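Sedusel push-button set, club pack: a review after one term

Our school robotics club bought this set in July for the sorting task, where two arms must put switches into a bin. We paid 26 dollars for the pack, and delivery from Rurberg was extra.

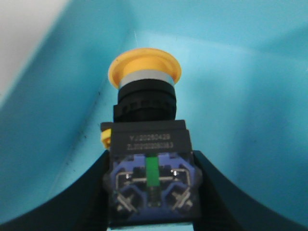 Yellow mushroom button in the gripper, contact block down.

The buttons are real panel switches with screw terminals, so they have more weight than the plastic cubes we used before. The students liked this very much. The wide cap is easy to find for the camera, but the body is harder to hold — it has many edges, and a small error in the angle turns the whole switch. 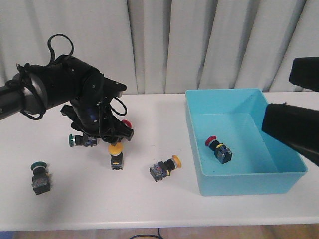

For our practice we recorded 321 tries. Green was the colour with the fewest mistakes. I would have liked a printed guide in the box, as the younger members needed help with the names of the parts.

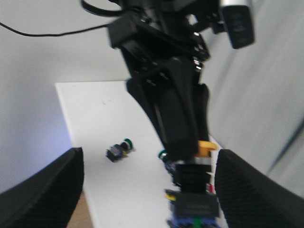 Passing a switch from one arm to the other is still our weak point, and I don't blame the set for it. Four stars. The Trudier set is cheaper, but its caps came off too often.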